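Urkamau (robot arm kit)

The Urkamau is a small desktop robot arm sold as a self-assembly kit by Bavammont. It is intended for schools, hobbyists and small labs, and is supplied either as a full set of parts or as a servo and fastener pack for buyers who print the structure at home. The kit was designed by Leilani Bellamy and first offered in June. A revised edition, with a stiffer gripper bracket, was released on November 13, 2020.

Design

The structure is made up of white plastic segments joined at the servos. The gripper has two long fingers and its own servo, held on a bracket plate by four screws. Wiring runs along the outside of the arm, so a faulty lead can be replaced without opening the housings. The servos share a single supply and are addressed over one bus. Assembly takes 5 hours according to the manual.

Control software, called Nondeck, is included. It records joint positions while the arm is guided through a task and can replay or export them. Colour and playback settings are stored in a plain text file.

Handling tasks

The manual sets out a series of tabletop exercises using ordinary household items. Rolls of tape are among the harder ones, as the hole allows a grip from the inside, the outside or both.

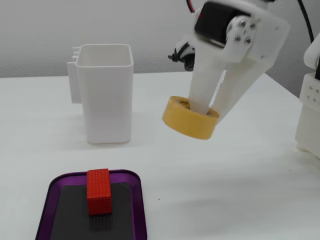

Gripper with one finger through a roll of tape and the other against its outer side.
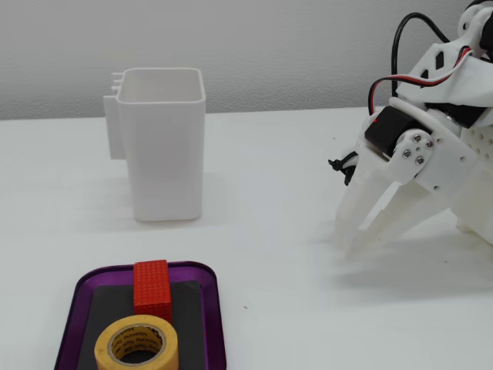 Exercises are scored by the user. In a trial run by Emmett Mercado for the Hosoda newsletter, the arm completed 37 of 96 attempts on factory settings. Most failures were put down to slow closing of the gripper — a setting changed in the revised edition.

Editions and support

The standard kit contains one arm, a power supply and a table clamp. The classroom kit contains 4 arms and a printed workbook. Replacement fingers are sold in pairs, and the part files may be downloaded free of charge for non-commercial use. Servos are covered by the warranty; printed parts are not.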